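4 Setting up the table and teaching the bowl run

Club guide, Kılıçarslan Robotics Club
Text by Nermin Kozan, checked by Hatice Ertürk, 2026-01-10
14 shares | 3 comments

This section covers the table layout and the bowl run, the first exercise in the May entry for the Bemby student challenge. Complete Section 3 (power-up and joint check) first. Members who have not signed the bench sheet may watch and keep the log, but may not drive the arm.

The arm is called Skastden in the log and in the software. Filum is the program on the club laptop that records and replays positions. Menu names are given in capitals, as they appear in Filum.

4.1 Before you start

Two people are needed at all times. The driver sits at the laptop. The second person stands with the stop button in hand and does nothing else while the arm has power.

CAUTION: The arm can reach the whole tabletop. Keep hands, sleeves and lanyards off the table whenever the status line in Filum reads ACTIVE.

CAUTION: Watch your feet near the base. Do not step over the cable loops while the arm is moving, and do not pull a cable to gain slack. Stop the arm, then ask the second person to move the cable.

4.2 Laying out the table

1. Set the status to HOLD and check that the status line has changed.

2. Put the orange bowl on the left side of the table, towards the back. The bowl must sit flat. If it rocks, turn it until it does not.

3. Lay the white bottle on its side in front of the bowl, at an angle, with the base towards the front left and the cap pointing away to the right. The bottle is an obstacle in this exercise. It is not picked up until Section 6.

4. Stand the black uprights near the middle of the table, beyond the bottle. They are the second obstacle. The forearm passes over that part of the table on its way to the bowl, so a wrist height that clears the bottle is not proof that the forearm clears the uprights.

5. Place the target in the bowl. Any small object from the target tray will do, but use the same one for the whole session and write it in the log.

6. Step back. The second person checks the layout against the printed card and says "clear" aloud.

Note: The card shows the layout from the front of the table. Teams who read it from the side have laid the table out mirrored more than once. Left on the card is left as you stand facing the beam.

4.3 Teaching the positions

The run has four taught positions: HOME, OVER, IN and OUT. Teach them in that order. OUT may be copied from OVER if the target is short.

1. Open a new run in Filum and name it with your team letter and the run number. Do not use spaces in the name.

2. Set the speed to 40 per cent. Do not raise it during teaching.

3. Move to HOME using the stored position. Press RECORD.

4. Drive the arm across the table until the gripper is above the bowl. Move the wrist last. Press RECORD. Filum saves this as OVER.

5. Change the step size to FINE.

6. Lower the gripper into the bowl in single steps. Keep the gripper pointing down as it passes the rim. If the wrist leans, raise it to OVER, correct the angle and start the descent again.

7. Stop when the fingers are either side of the target. Press RECORD. Filum saves this as IN.
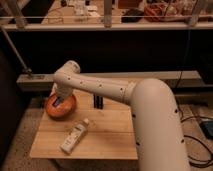 8. Close the gripper with the GENTLE setting. The FIRM setting is for the wooden blocks in Section 7 and marks anything softer.

9. Raise the arm in single steps until the target is higher than the rim. Press RECORD. Filum saves this as OUT.

10. Return to OVER, lower to IN, open the gripper and go back to HOME. Save the run.

Note: If the target turns as the gripper closes, teach IN again from the start. Adjusting the grip from the closed position gives a stored position that will not repeat.

Note: Filum does not record the step size. A run taught in FINE will replay smoothly between positions, and the path between them may differ from the one you drove. This is the usual cause of a clipped bottle on first replay.

4.4 First replay

1. Remove the target. Leave the bowl, bottle and uprights where they are.

2. Set the speed to 40 per cent again. Filum returns to full speed whenever a run is saved.

3. The second person says "ready". The driver presses REPLAY.

4. Watch the elbow on the way out and the wrist on the way down. The driver watches the laptop, so this is the second person's job.

5. If anything on the table is touched, press stop, set the status to HOLD and put the item back according to the card. Do not carry on with a moved bottle.

6. When the empty replay finishes without contact, put the target back and replay the run.

A run is accepted when it finishes 6 times in a row with the target. A touch on the rim of the bowl counts as a failure only if the bowl moves. Contact with the bottle or the uprights always counts.

Enter each attempt on one line of the log, failures included. Last term Hatice's team needed 19 attempts before their run was accepted, and the log of those attempts was what showed that OVER had been taught too low. 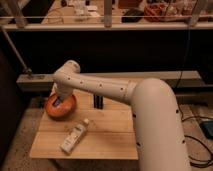
Can the bowl be moved closer to the base once the positions have been taught?

Only if OVER, IN and OUT are all taught again. Filum stores joint positions and has no record of where the bowl is, so the arm will go to the old place. HOME can be kept.

4.5 Faults during the bowl run

Arm stops above the bowl, status line reads LIMIT.
A joint is at the end of its range. Return to HOME by hand drive, one joint at a time, and teach OVER with the elbow higher.

Gripper closes but does not lift.
Check that the OUT position was saved. If IN and OUT have the same values, the run was saved before step 9.

Gripper reaches the bowl to one side of the target.
Check the bowl against the card first. If the bowl is correct, repeat the joint check in Section 3 before teaching anything again.

Replay starts at the wrong speed.
See 4.4, step 2.

Filum loses connection.
Press stop. Do not unplug anything with the status at ACTIVE. Close Filum, open it again and wait for HOLD to appear before releasing the stop button. Write the time in the log. If it happens twice in one session, end the session and tell Nermin.

4.6 Finishing

1. Replay HOME and set the status to HOLD.

2. Open the gripper and check that nothing is left in it.

3. Power down as in Section 3, in reverse order.

4. Return the target to the tray. The bowl, bottle and uprights may stay on the table if another team is booked straight after.

5. Copy the run file to the team folder. Runs left on the desktop are deleted at the end of the week.

6. Both people initial the log.

Section 5 uses the same layout with the bottle turned round. Keep the accepted run, as its HOME and OVER positions are loaded at the start of that exercise.

14 shares | 3 comments | Leave a comment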